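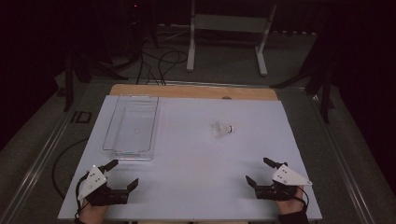 How do you tell whether a used feather shuttlecock is still good to play with?

Look down at it from the skirt end and check that the circle is even, run a finger around the feathers to feel for a broken shaft, then press the cork with your thumb. If it passes all that, hit it once, high and straight. A good one flies true and a tired one wobbles.

That's the short version, and the woman who gave it to me could talk for a whole afternoon about the long one. She looks after the shuttles for the badminton club in Barkport, and she has been sorting them at the same light wooden table since the club moved into its present hall. I went to see her in June, when the season had wound down and there was time to talk. She asked me to leave her name out ("put the shuttles in instead"), so I have.

The first thing I wanted to know was how anyone gets hooked on a job like this. She laughed and said it started with the wastebasket.

"I came off court one evening and there was this heap of them in the trash, and I picked one out and thought, well, there's nothing wrong with this! One feather was a bit ruffled. Somebody had lost a long rally and taken it out on the shuttle. So I pulled out a few more, and took them home in my jacket pockets, and my coat smelled of goose for a week."

Now everything that comes off court gets a second look. On a busy club night that's up to 40 shuttles, and she goes through them in one sitting, usually while the late group is still playing. She sorts into three: match, practice, and what she calls feeders, the ones the coach hits by the bucketful to the juniors.

Her setup is simple and she's very fond of it. A flat white board goes down on the table, and the shuttles get looked over on that. I had assumed a dark surface would be better for something so pale, and said so.

"Everybody says that! I tried dark. I had a black cloth at first and the feathers did show up beautifully, but you couldn't see the dirt on them, it all just looked like shadow. On white, a gray feather looks gray. And the cork rolls nicely on a hard board. You give it a little push and it goes around in a circle, and if the skirt's bent you can see it hop."

She lays each one on its side to start with, never standing up on the feathers. A shuttle left on its side shows you the line from the cork to the tips, and she says she can pick out a flattened skirt that way before she has touched it. Then comes the thumb on the cork, which should feel firm with a bit of spring. Soft corks go straight to the feeders, however nice the feathers are.

And the tray? She uses clear plastic, open on top, with a low rim, and has strong feelings about it.

"Clear, always clear. I want to see what's in there from the side. With a cardboard box you end up digging around, and digging around is how you snap feathers. And low, so your hand goes in flat. I had a deep one and I hated it."

The tray sits on the left of the board, long side running away from her, so that she can look a shuttle over on the right and move it across. I tried it the other way around and felt clumsy at once. She's right-handed and so am I, and I have no idea whether a left-hander would want it flipped. She didn't know either and was delighted by the question. She's going to ask the juniors.

We got onto steaming, as I suppose everyone who talks about feathers does sooner or later. Dry feathers are brittle, and a little moisture helps them bend and not break. Her way is to hold the open tube over a pan of hot water for a few seconds at the skirt end, put the cap back on, and leave it until the next day. She won't do it the same evening. She did once, before a league match against Clistulmont, and the shuttles were so heavy that they dropped short all night.

"We lost, and I got blamed, and I think that was fair! They were flying like wet socks. I told the captain afterward and he's only just started teasing me about it less."

The club buys its new shuttles from Mockus, the sports store on the harbor road, and plays its league matches with a tube called Fula. I asked whether she would recommend them. She thought about it for a good while.

"I like them, but I don't think people should take my word for it. Our hall is cold. A cold hall makes a slow shuttle, so we buy a faster one than they would in a warm place. If you took our shuttles somewhere warm they'd sail out the back of the court. Buy one tube, play with it for an evening, see where it lands."

Last season she kept a notebook for the first time, just to see. She wrote down every shuttle that came back to her after match play, and by spring she had 186 entries, with a word or two beside most of them. She let me leaf through it. "Fine." "Fine." "Cork gone." "Two feathers, shame." "Lovely, keep." There's a page where someone has spilled tea, and a drawing of a goose that she says is one of the juniors' work. She hasn't decided if she'll keep a second notebook. It was fun, but it slowed her down.

What about plastic shuttles? The beginners use them on their own night, and she has nothing bad to say about them. They last, they're cheap, and a kid can step on one and pop it back into shape. But she doesn't bother sorting them much.

"You look at it, it's round or it isn't. With feathers there's always something. I'll hold one up and think, how did you get through that whole game? I love that. It's such a tiny thing and people smash it as hard as they can."

Before I left I asked if she had advice for anyone wanting to do the same at their own club. She did, plenty of it, and I was still writing when she had started putting things back in the cupboard. Get a hard, flat board and wipe it down before you start. Keep the tray beside you and never stack shuttles sideways in it in layers. Put them back in the tube all facing the same way, cork into skirt, and don't force the last one. Write "practice" on the tube in big letters or somebody will take it to a match.

And give it 20 minutes, she said, with good company and something warm to drink, well away from the notebook.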